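Oficina partilhada Masside apresenta Rurnon, um robô de braço branco feito fora de horas

Masside, 1 de outubro de 2023

A oficina partilhada Masside mostra ao público o Rurnon, um robô montado pelos seus membros ao longo de serões e fins de semana. O projeto arrancou em março e já consumiu 900 horas de trabalho, entre soldadura, impressão de peças e muita, muita afinação de software.

A ideia nasceu de uma pergunta de Hanneke Peeters, coordenadora do grupo: será que uma oficina de bairro consegue construir uma máquina que ajude nas tarefas aborrecidas da cozinha? Gavetas, latas, taças, tudo aquilo que fica fora do sítio ao fim do dia.

"As gavetas deram-nos mais luta do que esperávamos", conta Hanneke Peeters. "Se o braço empurra com pouca força, a gaveta fica a meio. Se empurra de mais, o móvel inteiro anda para trás! Passámos semanas só nisto e foi das partes mais divertidas."

O grupo repetiu o exercício 115 vezes com o mesmo móvel e guardou os registos de todas as tentativas, incluindo as falhadas. Os ficheiros, com as notas de montagem e a lista de peças, ficam disponíveis para quem quiser aproveitar, corrigir ou fazer melhor.

A serralharia Van der Linden cedeu 2 perfis de alumínio para a base, e a loja Cloltier emprestou ferramentas de medição. O resto foi pago pelos membros, com um donativo de 200 euros recolhido no último dia aberto.

O próximo passo é a pinça. A equipa quer testar pontas de outra dureza e afinar a posição do braço quando a gaveta está só um pouco aberta.

O trabalho com as gavetas

O Rurnon encosta a pinça à frente da gaveta de cima, à direita do puxador preto, com duas latas deitadas e uma taça branca pousadas no tampo do móvel. 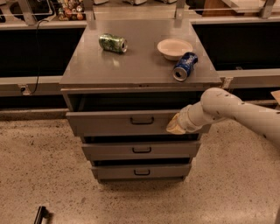

Visitas e contactos

As sessões de montagem são abertas e não é preciso saber programar. Para marcar visita ou pedir os ficheiros, basta falar com Hanneke Peeters na receção da oficina Masside.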